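Unit 4: Storing grain at home

Moisture is the main enemy of dry grain. In the Kassa course we keep rice in closed jars, 300 grams in each – small portions are easier to check.
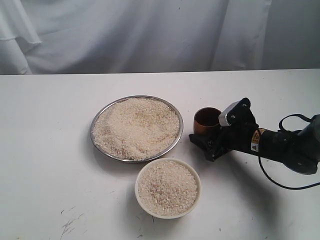 One student asked whether rinsing before storage is useful. It is not, the grain must stay dry.

Insects come second. Look for webs and fine dust every week, and write the result in your notebook.

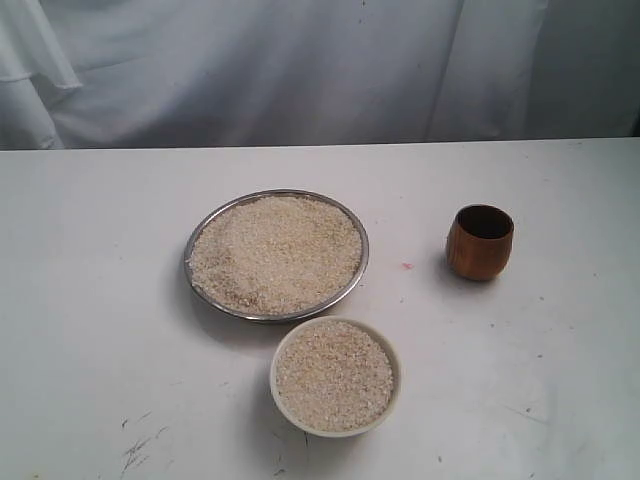
According to a former student, bay leaves kept them away. We have no proof of this. Homework is for May.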